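Small Spaces Board > Storage and Moving
Thread: Storage unit or get rid of it? Downsizing from a two-bedroom

Posted by citlali_t, July 8, 2025
We're moving from a two-bedroom to a studio at the end of the lease and I need some outside opinions. The new place is 495 square feet with one closet. The storage place near us (Clustach) wants $17 a week for their smallest locker, with a one-year minimum. My husband wants the locker. I would like to sell or give away most of it and keep whatever fits under the bed.

What we'd be storing: winter coats, camping gear, his records, my sewing machine, two boxes of family papers and a lot of kitchen stuff we got at the wedding and have used maybe twice. Has anyone done this both ways?

Reply from escobedo_u
I had a locker for three years. I visited it four times. When I finally cleaned it out I sold what I could at a yard sale and made $474, and I had paid a lot more than that in rent. Get rid of it.

Reply from faustine_p
I'd go the other way, at least for the first year. I gave away all my camping gear when I moved and then had to buy it again. Tents and sleeping bags aren't cheap. You don't know yet how you'll use the new place, so a year of locker rent buys you time to find out.

Reply from escobedo_u
A year turns into three. That's how it went for me and for my sister too. The minimum ends and they just keep charging the card.

Reply from florence_lapointe
You can do a lot with the space you have if you're strict about containers. I moved everything out of cardboard and into lidded plastic bins before we left the old apartment. I did it one bin at a time at the table in the evenings. Cardboard gets crushed when you stack it, and it holds on to damp. 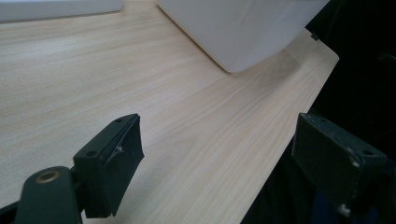
The rule I used was one bin per category. If sewing doesn't fit in the sewing bin, something from sewing leaves. I didn't let myself buy another bin. It took most of November but we ended up with nothing stored outside the apartment.

Measure under the bed before you buy any. Mine has a center rail I forgot about and the first set had to go back.

Reply from citlali_t
One per category is a good rule. I don't think the records will go along with it, but I can try it on my side. Do you put the family papers in plastic too?

Reply from florence_lapointe
Yes, in folders first. I scanned the ones I look at and kept the originals of birth certificates and deeds.

Reply from anayeli_a
I would not put old photos or papers in a cheap bin long term. Get an archival box for those. Plastic with a tight lid is fine for coats and camping gear as long as everything goes in dry.

Also, don't store records flat – they need to stand upright. That pretty much rules out under the bed.

Reply from faustine_p
Agree on the records. They also get heavy fast, so small boxes only.

Reply from citlali_t
OK, update on the plan. Records go on a shelf in the main room, upright. Papers get an archival box. Coats and camping gear go under the bed. I started on the kitchen stuff last night and I've already got a donate pile.

Reply from florence_lapointe
Good start. A few things I'd do in this order:

1. Empty each category out completely before you decide anything. If you sort from inside the box you'll keep all of it.

2. Take the lid off and set it beside the bin while you pack, then try it on before you call that one done. If it won't sit flat, take something out.
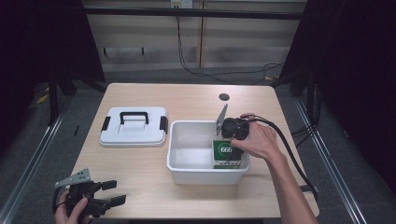 3. Label the short end. Under a bed that's the only side you'll see.

4. Write a list of what's in each one and tape it inside the closet door.

Reply from escobedo_u
And don't sign the locker contract until you've done step 1.

Reply from faustine_p
Still think a locker is worth asking about month to month. Some places will do it if you call.

Reply from citlali_t
I called Clustach at lunch. No month to month on the small ones. He's agreed to wait until the bins are done before we decide.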